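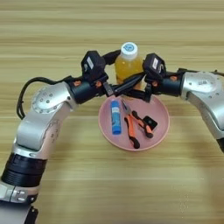
What is the unit of the rainfall column?
Millimetres, to one decimal place. Registers kept in inches were converted during transcription, and the original figure is kept in rain_as_written.

Lenalley Rain Registers, transcribed daily readings
Release notes and data card, version 2

Summary

Daily rainfall readings copied from the paper registers of the Lenalley valley gauges. Most of the registers were kept by householders and smallholders. The upper gauge at Hollico was read by reservoir staff until the cottage there was given up. Coverage is uneven. The earliest legible page is from a May, year missing, and is included with the year field left blank. The last paper entries are from 2000, after which the remaining gauges went over to loggers. Logger data is not part of this release.

Version 2 was frozen on April 14, 2023. It replaces the first release completely. Please do not mix rows from the two, as the row identifiers were reissued.

Files

readings.csv – one row per gauge per day
gauges.csv – one row per gauge, with siting notes
remarks.csv – free text from the margins, keyed to readings.csv
corrections.csv – every change made after first transcription, with old value, new value and initials

All files are UTF-8, comma separated, with a header row. Line endings are LF. Fields containing commas are wrapped in double quotes. Empty means empty; no sentinel such as -99 is used anywhere.

Fields in readings.csv

row_id: text, stable within this version
gauge_id: text, matches gauges.csv
obs_date: the date written on the line, ISO form
rain_mm: number, may be empty
rain_as_written: text, exactly as it stands in the register, including fractions
trace: true or false
accumulated: true or false
days_covered: whole number, empty unless accumulated is true
legibility: clear, doubtful or unread
transcriber: initials

Dates and the rainfall day

Gauges were meant to be read at nine in the morning and the total entered against the previous day. Several readers entered it against the day of reading instead, and one changed habit halfway through a book. obs_date has not been shifted. The column entry_rule in gauges.csv gives our best judgement of the practice at each gauge, by period. Where we could not decide, it says unknown. Users who need a true rainfall day should apply the shift themselves and leave out the unknown periods.

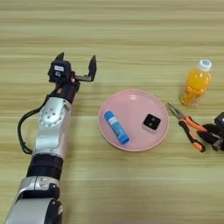

How are accumulated totals recorded?
As a single value on the day the gauge was emptied, with accumulated set to true and days_covered filled in. The days before it have an empty rain_mm, and the total is never shared out between them.

Trace and zero

A written nought, a dash and a blank square meant different things to different readers. We have treated a nought as 0.0, a blank as missing, and a dash according to the reader's own note on the inside cover where there was one. Without such a note a dash is treated as missing. The words "trace", "tr." and "spit" all set trace to true, with rain_mm at 0.0.

Transcription

Each page was typed twice by different people working from scans. Disagreements were settled by Lina Nassar against the original book. Where the book itself could not be read with confidence the more likely value was kept and legibility set to doubtful. The second typist did not see the first typist's work. Roughly 35 pages were too water-stained to type at all; their lines are present with legibility set to unread.

Seo-ah Shin wrote the checking scripts and maintains gauges.csv. The scripts flag impossible dates, monthly totals that do not match the reader's own sum, and any reading greater than the capacity of the bottle. A flag does not change a value. Arithmetic slips by the readers are common and have been left alone; the monthly sums are in remarks.csv. 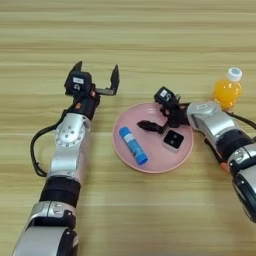 Figure 3. Left arm with its gripper open, over the light wooden tabletop.

Known problems

The Ji gauge was moved at least once, from an orchard to open ground, and the register does not say when. Catch rises noticeably in the later books. Treat it as 2 separate records if you are looking at trends.

Snow was melted and measured by some readers and ignored by others. The remarks help in some winters.

The Ornex gauge had a cracked funnel for part of its life. The remark "new funnel, at last" gives the end of the period but not the start.

Holiday gaps are frequent in August. They are not random, so simple infilling by monthly mean will mislead.

Not suitable for

Extreme rainfall design work, or any use that needs readings finer than daily. Grid references in gauges.csv have been rounded at the request of the present owners and should not be used to place a gauge within a field.

Changes since the first release

- days_covered added
- trace split out from rain_mm
- 4 gauges renamed to match the covers of their books
- duplicate lines at page turns removed, listed in corrections.csv
- remarks moved to their own file

Licence and citation

Free to reuse with credit. Cite as: Nassar, L. and Shin, S., Lenalley Rain Registers, version 2. Corrections are welcome – send the row_id, the value you read and, if possible, the page number of the scan.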